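Print this page | E-mail this page

Notebook, cloth task, Wednesday, August

Started at 4 in the afternoon, later than planned, as the Ishida room was taken. We continue the red knitted cloth set for Pirkum. Goal for this week is 70 good episodes. Today I kept 11. The others I deleted, most of them for the same mistake: the operator closes the fingers before the cloth stops swinging.

Khrystyna-Mariia Levchenko asked me to vary the height of the hand more. I tried it. My wrist gets tired quickly when the gripper is held high, so I will change arms between episodes and write it in the log.

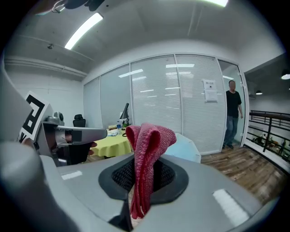 Why do we collect with the hand-held gripper and not by teleoperation?
With the hand-held tool one person can record many more episodes in a day, and the movements stay close to how a person really handles cloth.

The knit is harder than the flat towel we had in Turnmont. It folds over itself and the loops are different each time. For the training this is good, for the labeling it is slow. I propose one label only, "cloth held", and to leave the fold type for later.

Total in the Ellau folder is now 4000 episodes, all objects together. Backup is started. To do: check marker tracking on today's files, and ask Khrystyna-Mariia if she wants the blue cloth also.

Print | E-mail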